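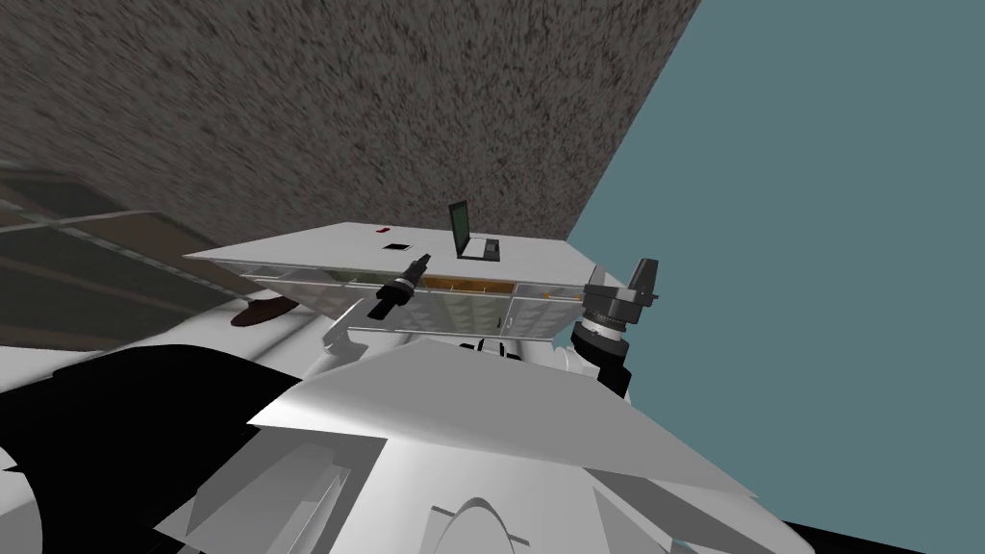 Melaniia Vakulenko

Sports Rules and Officiating, notes for week 7

Okay, back to soccer substitutions, where we ran out of time (my fault, I got carried away with the offside stuff!).

Last class somebody asked why coaches wait so long to make a change. I went through the Wiltmont college league with my grad students in April and we logged 136 substitutions. Almost 100 of them came after halftime, and the coaches I talked to mostly said the same thing: once a player is off, that's it, he can't come back on, so you hang on to your changes in case somebody pulls a hamstring.

Now, the Ovden youth league plays with return substitutions, and it's a totally different game to watch. Players go off, get a drink, get yelled at a little, go back on. I love it, but the referees there have a lot more to keep track of, and the Stikon match report form we looked at only has one line per player. You see the problem.

Terms to know: window, return substitution, concussion substitute, named bench. Please don't mix up the first two, I got a pile of papers last year that did.

For next time read the Yatsenko chapter on squad size. It's long and the middle is slow, so skim the tables if you have to. Then write me 2 pages on whether you'd allow return substitutions in an adult amateur league, and pick a side, please! Papers are due December 2, 2024, by email or under my door.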